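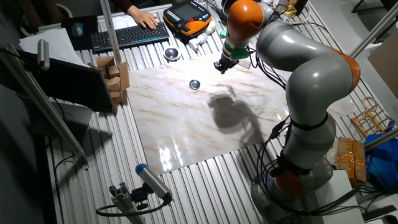 Padrão de mármore branco, com veio castanho e cinzento, em cima da bancada.

Como forrar um tampo velho com película a imitar mármore (e continuar a falar com quem vive lá em casa)

O tampo da minha cozinha era cor de salmão. Vinha com a casa, como a humidade e o vizinho do trombone. Pedra verdadeira estava fora de questão, a menos que vendesse um rim, e a Doaa Fahmy, que já tinha forrado a cozinha dela em Urkumgate, garantiu-me que a película se punha numa tarde. Foram duas. A segunda serviu para arrancar o que se fez na primeira.

O que é preciso

Película autocolante de padrão mármore, brilhante ou mate (comprei a Punine, em rolo de 60 cm de largura)
Espátula com feltro
X-ato com lâminas novas, no plural
Desengordurante
Lixa fina
Borrifador com água e uma gota de detergente da loiça
Secador de cabelo
Fita métrica
Paciência, que não se vende em rolo

Brilhante ou mate?

O brilhante fica lindíssimo na loja. Em casa apanha a luz da janela e mostra cada grão de areia que ficou por baixo, cada dedada e, com o sol baixo, alguns pecados antigos. O mate perdoa mais. Escolhi o brilhante, claro.

Veja também a repetição do padrão. Há rolos em que o mesmo veio reaparece a cada dois palmos, coisa que as pedreiras raramente conseguem. Desenrole pelo menos um metro antes de pagar, mesmo que o empregado suspire. 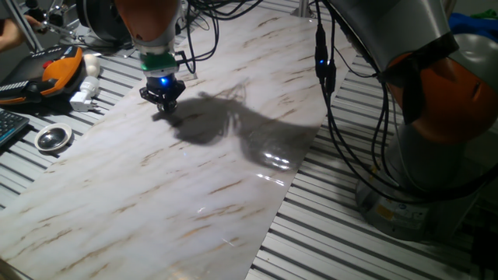

Passo 1. Limpar. Depois limpar outra vez. A gordura de cozinha tem uma lealdade comovente ao sítio onde nasceu. Passe desengordurante, enxague e deixe secar por completo. Se o tampo for muito liso, uma lixadela leve ajuda a cola a agarrar. Buracos e lascas tapam-se com massa (usei a Fistis, que seca depressa demais para gente indecisa) e lixam-se no fim.

Passo 2. Medir e cortar. Deixe 5 cm a mais de cada lado. Eu deixei 2 e passei o resto da tarde a olhar para uma tira cor de salmão junto à parede. Corte pelo verso, seguindo a quadrícula do papel, e decida antes para que lado correm os veios. Se precisar de duas folhas, ponha os veios na mesma direção e esconda a junta atrás da torradeira.

Passo 3. Colar. Borrife ligeiramente o tampo com a água e detergente, para poder deslizar a película enquanto a acerta. Descole uns 30 cm do papel, alinhe pela borda de trás e vá alisando do centro para fora com a espátula. Depois mais 30 cm, e assim por diante. Quem tira o papel todo de uma vez acaba embrulhado como um folhado. 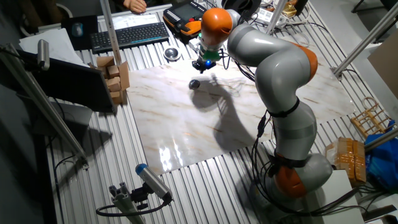 Passo 4. As bolhas. As pequenas costumam desaparecer sozinhas em poucos dias. As grandes empurram-se para a borda ou, em último caso, picam-se com uma agulha fina, bem na horizontal, e alisam-se com o dedo. Não pique tudo o que vê: a dada altura já está a picar reflexos.

Passo 5. Cantos e bordas. Aqueça com o secador no mínimo, estique com suavidade e dobre por baixo. Nos cantos, faça um corte na diagonal e sobreponha as pontas. Se a película esbranquiçar, esticou demais.

Passo 6. Rematar. Um cordão de silicone junto à parede e ao lava-loiça impede a água de entrar. O Miah transparente serviu-me bem, e serviu também à manga da camisola, onde continua.

Manutenção

Pano macio e sabão neutro. Nada de esfregão, nada de lixívia e nada de tachos acabados de sair do lume. Corte sempre em cima de uma tábua. O meu aguenta-se desde agosto, tirando um golpe junto ao fogão que toda a gente na família jura não ter feito.

Se guardar as sobras do rolo, dá para remendar: corte um bocado que apanhe o mesmo veio, cole por cima e ponha lá a fruteira.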